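Making a Short Thriller on a Student Budget
Project report, Year 2 Film Production
Evdokia Deligiannis
8/24/21

So this is my write-up of The Huvholm Line, the short thriller I wrote and directed for my second-year project. The handbook wants aims, process, problems and evaluation, and I've tried to stick to that order, but I'll warn you that the problems leak into everything else (as they did during the shoot!).

What I wanted to do

I love siege films. I love the ones where a handful of people are stuck in one building and you know where every door is, and I get properly cross with the ones where everyone runs down a corridor and you've no idea if it's the same corridor as last time. My plan was to make a short where the audience could draw the floor plan afterwards. The story is simple. A night clerk at a ferry office in a made-up port called Huvholm finds out that the last boat isn't coming, and that two of the people waiting for it have been lying about who they are. Everybody stays in the building until morning. Not everybody gets on well.

The proposal said ten pages. My first draft was nineteen, with a flashback and a harbour chase, and my tutor wrote "with what boat?" next to the chase. Fair enough. The flashback went as well, which I sulked over for a day, and then I noticed that the clerk was far more interesting when you didn't know where she'd been before the film started.

Money and kit

My budget was £600, which came from the department fund plus what I'd saved from my summer job. Food took the biggest bite out of it, then van hire, then a deposit on the hall we used as the ferry office. We had the department's camera and two lenses, and I'd booked the good tripod, but another group had it out so we used the one with the sticky pan. You can see it stick in the opening shot if you know to look. Please don't look.

Sound was better. We borrowed a decent boom and I made a rule that we'd record a minute of room tone in each space before anyone was allowed to eat. People moaned. I was so glad of it in the edit, though, as the hall had a hum that changed whenever the heating came on, and without those minutes I'd have been stuck.

Casting

I put a notice up with the drama students and got far more replies than I was ready for. I'd written the four main parts with no real sense of age, so I had people reading for the same role who could have been each other's parents. In the end I cast on voices. So much of the film is talking in the half dark that I wanted you to be able to tell everyone apart with your eyes shut, and I really did sit there with my eyes shut during the second round, which must have looked odd from the other side of the table.

The two liars are called Gedik and Chung in the script. I'd meant Gedik to be the obvious threat and Chung to be the quiet one, and then in rehearsal the actors tried it the other way round and it was so much more frightening that I rewrote their scenes that night.

The shoot

We shot over four days in July. The first two were in the hall, the third was all exteriors, and the fourth was meant to be a half day of pick-ups and became the longest one of the lot. 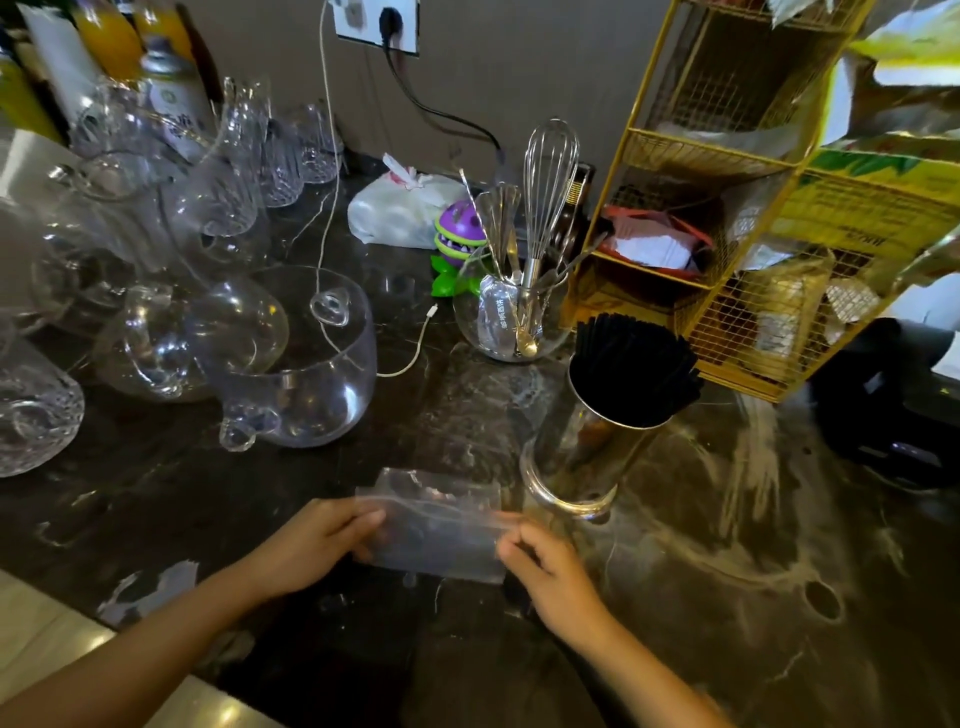
A clear plastic bag held out over the worktop, with the glass teapots and pitchers to the left.

The hall scenes went well once I'd learnt to stop talking. I had a habit of giving notes while people were still in the middle of thinking, and my first assistant director took me aside and told me to count to five after every "cut". I did it for the rest of the shoot. Half the time the actor had already worked out what I was going to say.

The exteriors were a mess. I'd planned a long walk along the harbour wall at dusk, one take, with the two of them arguing all the way and the office lights coming on behind them. We had light for three goes. On the first one a dog joined in. On the second the focus drifted, and on the third the actors were brilliant and the boom was in shot for nearly all of it. What's in the film is the third take, cropped in, and it's softer than I'd like, but I'd still pick that performance over a sharper picture.

Then there was the storeroom scene, where the clerk finds the second passport. It was written with dialogue. We got to it late on the last day, everyone was worn out, and I asked if we could try it with no lines at all. It's my favourite bit of the film. She just reads it, puts it back exactly where it was and switches off the light.

Editing

I cut the film in Bumex, which I'd never used before and which I picked mostly because my flatmate already knew it and could be shouted for. The first assembly was twenty-six minutes and very, very slow. I'd held on to every look and every pause because I could remember how hard each one was to get. My tutor's advice was to watch it with the sound off and write down each moment I got bored, so I did, and I filled a page and a half.

The biggest change was moving the phone call. In the script it comes near the end and explains everything. I tried it at the start, before you know who anyone is, and suddenly all the small talk in the waiting room had something nasty underneath it. It did leave a hole where the call used to be, and I never completely fixed that. If the last third feels a bit sudden to you, that's why.

The finished film runs fourteen minutes. There's hardly any music, only a low note under the titles and again over the last shot. I did try a full score and it kept telling people when to be scared.

What people said

I showed it to a small group from my year and gave them a sheet to fill in. I also asked them to sketch the building from memory, as I'd promised myself I would back at the proposal stage. Most of the sketches were pretty close! The front office and waiting room came out right nearly every time, but the storeroom wandered all over the place, and one person put it upstairs, in a building with no upstairs. Looking at it again, I never show the clerk going through that door in a wide shot. It's all close-ups from the corridor on, so there's nothing to hang it on.

The comments were kind about the acting and less kind about the ending. A few people wanted to know what happens to Gedik. I'd decided that wasn't the point, but when enough people ask the same question I suppose it's worth listening to.

What I'd do differently

I'd walk every location with the sound recordist as well as the camera operator. I'd plan one big ambitious shot and have a dull version of it ready in my pocket. I'd write fewer lines, cast even earlier, and leave a whole clear day between the interiors and the exteriors so that people could sleep.

I'd also show a rough cut to someone outside the course. We've all read the same books and watched the same films, and we forgive each other a lot of foggy plotting. My aunt saw it last week and asked why nobody just rang the police, and I've been adding a line about the phones to my notes for the next draft ever since.

The script, shot list and call sheets are in the appendix, along with the sketches.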